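**Vasthorpe, December 21, 2025** — The Plastow Laboratory has returned its bean-portioning cell to regular operation following a scheduled overhaul of the arm, the gripper and the work surface. The cell was out of service for two weeks. It is the first full overhaul since the equipment was installed in July of last year.

The cell consists of a single arm with a two-finger gripper and a camera mounted near the wrist. It is used to study how a machine handles small, dry foods that shift and roll when they are touched. The laboratory had logged 1678 runs on the cell before the overhaul began. According to the maintenance record, grip force had become uneven during the final 199 of those runs, and operators had been correcting the finger alignment by hand at the start of each shift.

Firdevs Güneş, who is responsible for equipment at the laboratory, said the uneven grip was traced to wear at one finger joint. The joint was removed, cleaned and fitted with a new pin and bushing. Both finger pads were replaced at the same time so that they would wear at the same rate. The textured surface of the old pads had filled with fine dust from the beans, and brushing no longer restored it.

"We had been adjusting around the problem for several weeks," Güneş said. "The fingers would close evenly in the morning and be out again by the afternoon. Once the joint was apart, the cause was plain."

The wrist camera was taken off its bracket during the repair and had to be calibrated again before the arm could be used near the table. Staff checked the new calibration with the standard layout, in which a clear plastic container of black beans stands on the wooden tabletop within reach of the gripper and a white bowl is kept to the left on a white base. The plain tan backdrop behind the table was kept.
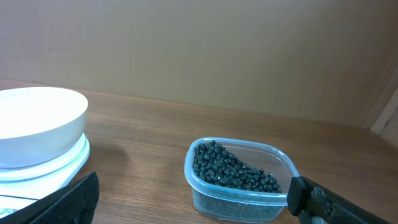 Finger travel was then set in small steps. The technicians first closed the gripper on a steel gauge block, recorded the position of each finger, and repeated the measurement with the arm lowered to table height. Approach height was set last. Clear containers require particular care at this stage, as the rim can be difficult for the camera to separate from the contents under bright light. The approach speed near the rim has been reduced, and the new value is stored as the default for all operators.

Acceptance testing was carried out under the direction of Aslı Saraç, who supervises daily use of the cell. The procedure calls for 100 consecutive cycles without manual correction. The first attempt was stopped when a cable tie on the forearm caught against the mounting plate. The cable was rerouted and the test was started again from the beginning. The second attempt was completed without interruption.

Replacement pads and bushings were supplied by Galska, and the calibration fixture was loaned by Duman under an existing service agreement. The fixture has been returned. The laboratory has ordered a second set of pads, to be held in the parts cabinet together with the gauge block.

Several changes to routine care take effect immediately. Pads are to be brushed at the end of each shift and inspected weekly under a magnifier. The finger joint is to be checked for play once a month — with the power off and the arm in its parked position — and the reading entered in the maintenance record. Operators who find the fingers out of alignment are asked to stop work and notify Güneş before making any adjustment.

Reservations for the cell may again be made through the laboratory office. Users whose sessions were postponed during the overhaul will be given first choice of times, and Saraç will hold a short briefing on the revised procedures before their first session.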